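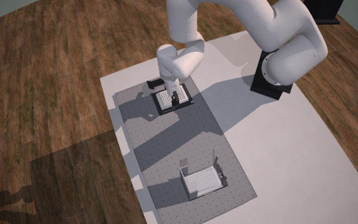

Chapter 4
Stocks, Broths, and the Patient Pot

Posted in February by the Holtside Home Cookery desk

If you have worked your way through the first three chapters, you can already chop an onion without tears (or at least with fewer of them), cook a pan of rice, and roast a tray of vegetables until the edges go brown and sweet. Now we come to my favorite part of the whole course, and I will try not to go on too long about it, though I make no promises! We are going to make stock.

I grew up in Drerholm, in a narrow house with a very small kitchen, and from the first cold week of fall until the daffodils came up there was nearly always a pot at the back of the stove. My grandmother never measured a thing. She put in the bones from the roast, the green tops of the leeks, a carrot that had gone a bit bendy, and whatever parsley stalks were left over, and then she went off and did the ironing. When I asked her how long it took she said, "Until it smells like dinner," and I have been trying to turn that into a proper teaching instruction ever since.

What we mean by the words

People use "stock" and "broth" as if they were the same thing, and at home it hardly matters. In this book, stock means a liquid made mostly from bones, with vegetables and herbs for company. It is left without salt, or very nearly, so that it can go into other dishes. Broth means a liquid made with a good amount of meat, seasoned, and ready to be drunk from a mug on its own. A vegetable stock has no bones in it at all, of course, and it cooks much faster.

You will notice that a good chicken stock sets to a wobble in the refrigerator. Students often bring me a jar of it with a worried face, thinking it has spoiled. It's a lovely sign! Bones, skin, and the stretchy bits around the joints are full of a protein called collagen, and long, gentle cooking turns it into gelatin. Gelatin is what gives a soup that full, slightly sticky feel on the lips, and it is the reason a pan sauce made with real stock goes glossy when you boil it down.

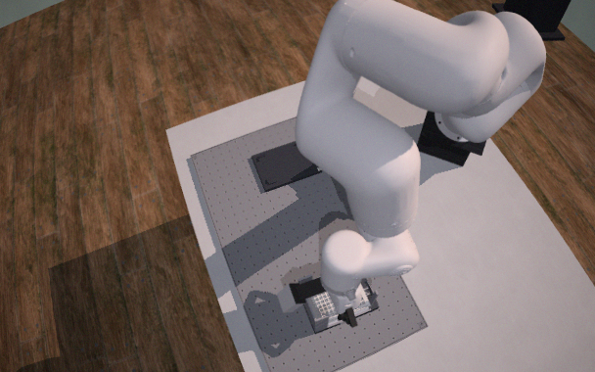

The gentle part of that gentle cooking is where most of us go wrong the first time -- I certainly did. A pot at a hard boil churns the fat and the little solid particles back into the liquid, and you end up with something cloudy and a bit greasy. You want a bubble or two breaking the surface every so often, and no more than that. On my old stove in Ehlers I could only manage it by pulling the pot halfway off the burner, which I don't recommend with a full pot and a cat in the house.

Start with cold water, enough to cover the bones by an inch or so. Bring it up slowly and skim off the gray foam with a big spoon. Only then do the vegetables go in. Chicken bones want 4 hours or thereabouts, beef bones a good deal longer, and a vegetable stock is done in under one. Fish bones are quicker still, and they turn bitter if you forget them.

A word about what not to put in

Cabbage, broccoli, and turnips will take over the whole pot. Beets will turn everything pink (very pretty, but you may not want pink risotto). Potatoes make it cloudy. Onion skins are fine, and they give a nice golden color, as long as they are clean.

Keeping it

Stock should be cooled quickly. Strain it, divide it between shallow containers, and get it into the refrigerator within two hours. It will keep there for three days or so, and for months in the freezer. I like to freeze some in a muffin pan, since one frozen puck is just right for loosening a gravy.

In this chapter you will make a plain chicken stock, a brown stock from roasted bones, a quick vegetable stock, and the barley soup they serve at the winter market in Zimlow, which took me 5 tries to get right at home. Read each recipe through before you turn on the stove, and set out your largest pot, a strainer, and a second bowl to strain into. I once poured a whole afternoon's work down the sink and stood there holding a strainer full of bones, so please do check for the bowl.

4.1 Plain Chicken Stock

We use cookies to remember your place in the book. By continuing to read, you agree to our cookie notice.

© Holtside Home Cookery | Contact us | Back to top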